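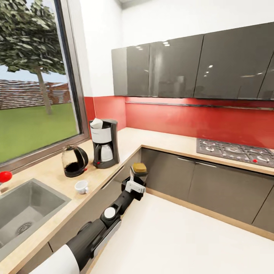 Figure 4. Sponge in hand near the inside corner of the counter, Andeck kitchen (simulated). The coffee maker and kettle stand on the left run, the cooktop on the right.

5. So, can it do the chores?

I get asked this at every demo, usually by someone who has just watched a good run, and my short answer is "some of them, some of the time." The longer answer takes up this section. Everything reported here comes from Andeck, our simulated kitchen set, with the Jutum policy driving the arm. I'll say up front that a simulator forgives a lot. Spills don't stain, the sponge never starts to smell, and a crash costs me a mouse click. If a policy can't manage a chore in here I see no reason to trust it with my own dishes.

5.1 What counts as done

I scored 1,641 attempts in all, spread over wiping, fetching, putting away and pouring. Each attempt had a limit of 80 seconds of simulated time. I know that sounds stingy for wiping down a counter, and a person in no hurry might well take longer for the whole thing, but each task covers one stretch of counter or one object, and when I let the policy run on past the limit in pilot tests it mostly hovered and fidgeted.

An attempt passes if the end state is right and nothing else in the kitchen has been knocked over, pushed off an edge or moved by more than a hand's width. That second half of the rule is the mean part. Earlier work at Nadbridge scored only the end state, so their numbers and mine shouldn't be put side by side, even where the tasks have the same names. With my rule, 717 of the attempts passed. Drop the part about leaving everything else alone and the count climbs a good deal, but then you are counting runs where the counter got wiped and a cup ended up on the floor. I wouldn't call that a clean kitchen, and I doubt you would.

5.2 Wiping

Wiping looks like the easy one. Grab the sponge, press down, go back and forth. On open counter it really is easy, and Jutum does it nicely, with long overlapping strokes that I'd be happy to take credit for (I didn't design them, they came out of the training data). Corners are where it comes apart. With an L-shaped counter like the one in Figure 4, the arm has to get the sponge into the angle without dragging its own wrist across whatever is parked there, and people park appliances in corners. The policy has two bad habits here. It either stops well short and leaves a neat unwiped triangle, or it commits to the corner and shoves the nearest appliance into the wall.

I tried making clutter more expensive in the reward. It helped with the shoving and made the triangle bigger. I then tried adding demonstrations in which the operator lifts the sponge over the obstacle and comes at the corner from the other side, and those did some real good, though only when the obstacle was about the size of the ones in the demonstrations. Swap in something taller and the old habits came right back.

There is also the matter of pressure. Our sponge model squashes in one direction only, so a tilted sponge behaves more like a block than it should. I suspect this makes the simulated task harder than the real one in places and easier in others, and I haven't found a clean way to tell which.

5.3 Pouring and handling vessels

Pouring surprised me. I had expected the liquid to be the trouble, and we spent a silly amount of time on it, when most of the failed runs were lost before anything could have come out of the spout. The policy approaches a vessel from wherever the arm happens to be, takes hold at a bad angle, and then has no room left in the wrist to tip it. A person would put the thing down and grab it again. Jutum almost never does this. It holds on and tries to make up the missing tilt with the elbow, which swings the whole arm out over the table.

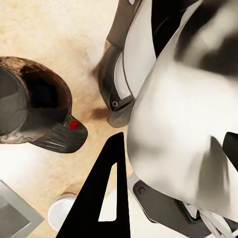
Part of that is a seeing problem. From the wrist, the arm's own shell blocks a big share of the view, and the closer the gripper gets to the work, the less of the work is left to look at. Dark, glossy glazes make it worse: the depth estimate goes patchy on them, and a spout can come and go from one step to the next. I ran a set of 30 pours with every vessel recolored to a flat light gray and the grasp angles got noticeably better, with no retraining at all. That's good to know and not much use, as I can't ask people to repaint their kitchenware.

What did help in a way I could keep was feeding the policy a short memory of its earlier views, from before the arm crowded out the picture. The memory module is the one from our Thongsuk tabletop experiments, used here with no changes. It cost a little speed. I think it is worth it, and the pouring results in Table 3 all include it.

5.4 Shelves and tight spots

Taking a small object off a shelf is the chore where I'd most like to be able to say yes. It's useful, it comes up all day long, and for somebody with bad shoulders it could make a real difference. The grasp itself is in good shape. Narrow bottles, jars, little boxes — Jutum closes on them well, and in most runs the first try is a hold I'd accept.

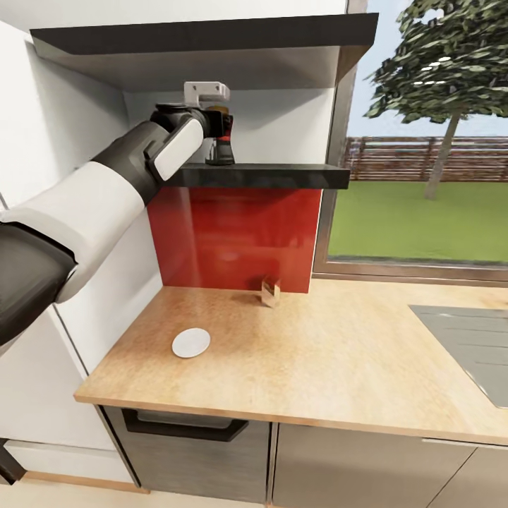

Figure 5. Fingers closed on a small bottle at the black wall shelf, with the upper cabinet just overhead. Same simulated kitchen as Figure 4.

The way out is harder than the way in. With a cabinet above and a wall behind, there is one sensible exit, straight back toward the room, and the policy wants to lift first. It learned that from table work, where lifting first is always right. Under a cabinet it means a bump, and a bump with a bottle in hand often means a dropped bottle. I count these as failures even if the bottle lands standing up, which happened more than once and made me laugh each time.

Adding a simple planner for the retreat, and leaving the learned policy in charge only up to the grasp, fixed most of the bumps. I have mixed feelings about it. The planner needs to know where the cabinet is, and in Andeck I can just hand it the geometry. In a home you'd have to measure it or learn it on the spot, and the clearance left over between a gripper and the bottom of a cabinet doesn't leave much room for a sloppy map.

I haven't tested full chains of chores, such as taking down a bottle and then wiping the place where a plate had been sitting. The pass rates for single tasks shouldn't be multiplied together to guess at that. Errors carry over: a bottle set down a little off becomes clutter for the wipe. Section 6 describes the two-step runs I have started on, all of them in the same kitchen and with the same time limit for each step.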